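Gripper Cell Returns to Service After Spring Overhaul

The Nigatu handling cell in the Vutberg workshop was returned to regular use in May, following a complete overhaul of its gripper and a revision of the simulation model on which its programs are prepared. Departments that book time on the cell are asked to read this notice before submitting new work, as several of the settings they may have relied upon have changed.

The overhaul was scheduled when the cell's cycle counter showed 2073 open-and-close cycles beyond the last recorded inspection. The maintenance plan adopted by the workshop calls for an inspection every 2000 cycles. Operation was suspended the same afternoon and the gripper was removed from the arm for examination on the bench.

Wear was found in two places. The guide on the left side had developed a small amount of play, so that the fingers no longer met squarely at the end of their travel. The contact pads had also hardened with age. Both pads were replaced, the guide was cleaned and refitted, and the mounting screws were renewed as a set. The housing itself was sound and has been retained. Cable routing was left as it was, apart from one tie near the wrist that had begun to chafe the outer sleeve.

Replacement parts were supplied by Cloreck, whose current pads are slightly thicker than those they replace. The difference is small, but it affects the opening width, the closing position and the point at which the controller reports contact. Programs written before the overhaul will therefore close earlier than their authors intended. The old finger offsets have been withdrawn from the shared library and should not be copied from private folders.

For the same reason, the model of the cell held in Tuvier, the workshop's simulation package, had to be brought into line with the machine. The gripper was remeasured with the fingers fully open, at mid-travel and fully closed, and the new values were entered for each finger separately. The view from the simulated wrist camera was then checked with the gripper open and nothing between the fingers, before any parts were added to the model. 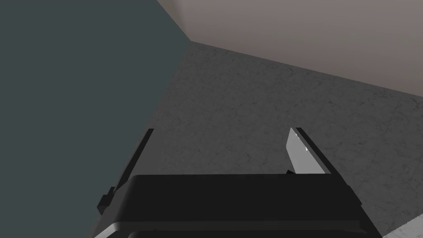

Checking in this order takes longer, but it allows errors in the finger geometry to be separated from errors in the placement of parts. During the previous revision the two were adjusted together, and a fault in the camera offset went unnoticed for several weeks. Staff who maintain their own copies of the model are encouraged to adopt the same practice. The floor and walls in the model are plain stand-ins and do not represent the workshop, so clearances to real fixtures must still be confirmed at the machine.

Once the model had been accepted, the cell was run through a trial of 931 cycles using the standard set of blocks and sleeves. The trial was carried out at reduced speed for the first 850 cycles and at normal speed for the remainder. Two stops were recorded. One was traced to a block that had been loaded out of position, and the other to a loose connector at the base of the arm – a fault unrelated to the gripper, which has since been corrected. The finger guides were examined again at the end of the trial and no further play was measured.

The following arrangements now apply to all users of the cell.

Programs prepared before the overhaul must be opened in the revised model and run there from start to finish before they are loaded on the machine. The closing position should be taught again for each part. Scaling the old value is not acceptable, as the change is not the same across the full range of travel.

Pads are to be wiped with a dry, lint-free cloth at the end of each session. Solvents must not be used. A pad that shows a cut, a lifted corner or a shiny patch that does not wipe away should be reported and left in place for inspection. Users should not attempt to refit or exchange pads themselves.

The cycle count is to be entered in the cell log at the beginning and end of each booking. Gaps in the log were the main reason the last inspection fell overdue, and bookings may be declined where earlier entries are missing.

The next inspection will take place at 2000 cycles from the date of return to service, with the trial cycles included in the count. A spare set of pads is held in the parts cabinet beside the Nigatu controller, together with a printed copy of the revised offsets. Requests for help in converting older programs may be left at the workshop desk before 4 p.m.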